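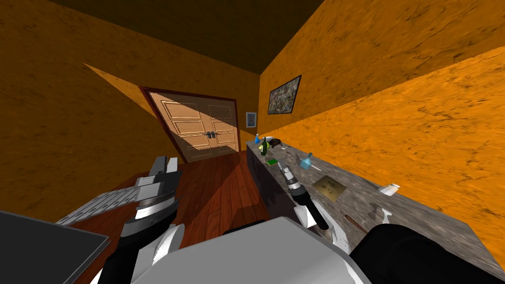 4.2 Tilt-robust grasp planning

Figure 3. Simulated view in Tresard, with a cylindrical tool held in the right gripper over the stone counter.

The Plitero planner receives the view without roll correction. It estimates the counter plane first, then expresses each grasp in that plane's coordinates – the colour of walls and floor is randomized between episodes. We ran 118 episodes, 40 of them with a steeply tilted view. Planning was capped at 40 ms per cycle.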